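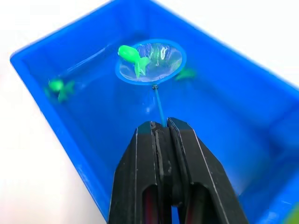
Mum has written her wishes on a notelet. Does it count for anything?

Theano Kalogeropoulos
Posted 30th May

Hello all, long-time reader, first-time poster. My mum is 84, sharp as anything, and lives on her own in Fornby. I'm 115 miles away in Clullach, so a lot of this gets done over the phone, badly.

Last visit she handed me a notelet (with a robin on it!) saying that if she has another stroke and can't speak or swallow she doesn't want to be fed through a tube, and she doesn't want to be "kept going on machines". She's signed it and put it in the biscuit tin with the house insurance. As far as she's concerned it's sorted.

I agree with her, for what it's worth. My brother doesn't, or he says he doesn't, and he gets upset and leaves the room when it comes up. My worry is that something happens at two in the morning, a doctor who has never met her asks us what she'd want, and we stand in a corridor arguing. Can we insist they go by the note? And if I've got power of attorney for her bank and the house, which I have, doesn't that cover it? She's in England if that makes a difference, I'm the one over the border.

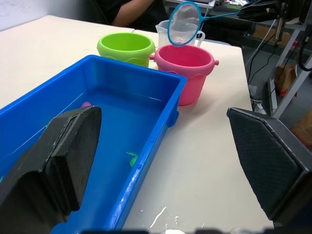 Lazaridis

Your power of attorney won't cover it, I'm afraid. In England the money one and the health one are separate forms, and I got caught by exactly this with my dad. I'd been paying his gas bill for years and thought I could speak for him on everything. The ward sister was lovely about it but I had no more say than anybody else in the family. They'd listen to me, but the decision was the doctors'.

What your mum wants is an advance decision, which some people call a living will. The robin isn't the problem (it can be on any old paper) but if she's refusing treatment that would keep her alive then it has to be in writing, signed, with a witness who signs too, and it has to say in so many words that it applies even if her life is at risk. From what you've typed out, hers hasn't got the witness or that sentence. She should also name the treatments. "Machines" could mean anything, and a tired junior doctor will quite rightly wonder whether she meant a ventilator or a drip.

I'd sit down with her and do it again properly. Ours took 2 goes, as Dad kept putting in bits about the funeral.
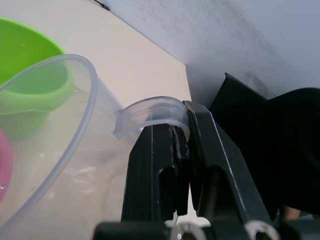
Does she need a solicitor for it? It's her choice, and plenty of people write one without, though I'd get her GP to read it through with her and put a copy on her records.

She can do the health power of attorney as well, and name you or your brother or both. Be careful with the order, though. If she signs an advance decision and later makes a power of attorney giving you the say over the same treatment, the later one can override the first. We did Dad's attorney form in September and wrote the other one after it came back, 9 weeks or so of waiting that felt like a year.

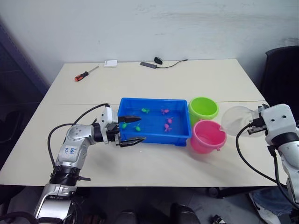

Then give copies out. GP, both of you, the neighbour with the key, one on the fridge. Dad's biscuit tin equivalent was a locked bureau, and guess who had the key in his dressing gown pocket in the ambulance.

Lostska

just get it notarised

Theano Kalogeropoulos

Lazaridis, thank you, I've read that out to her and she's cross about the robin but she's going to do it again. We've got an appointment with the GP and I'm coming down for it. My brother says he'll come "if he's free", so we'll see. One more thing if you're still about: can he be the witness, or should it be someone outside the family?

Lazaridis

Better someone outside, I'd say, especially anyone who isn't in the will. We had the chap from number 6, who signed it on top of the wheelie bin. Do ask your brother to the appointment again. Mine came round a bit once he'd heard Dad say it himself to a third person.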